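This site uses cookies to remember your language and login. Accept | Settings

Player Registration and Transfers - FAQ

When can a player change clubs?
Between the end of the season and the close of registration in May. Outside that window, only players without a current club may be registered.

What happens when a contract runs out?
The player is free to sign elsewhere and no fee is due. The old club stays listed in the Juvby system until the new one files its form.

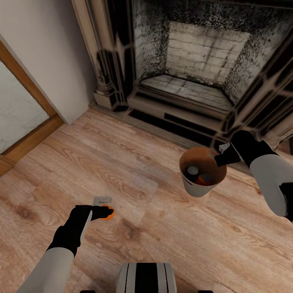 Loans are handled separately. A loan lasts at least four weeks, and the player may not appear against the parent club - cup matches included.

How much is the transfer fee?
The administrative fee is $325 per player. Rostley and Flasent clubs pay by invoice.

How long does approval take?
Usually around 8 working days. Forms received after noon on Tuesday go into the following week's batch.

Who do I contact about a rejected form?
Write to Po-yen Kao at the registration desk and quote the error code. Code 323 means the release signature is missing.

Last updated: May
Contact | © Rostley League Office | Back to top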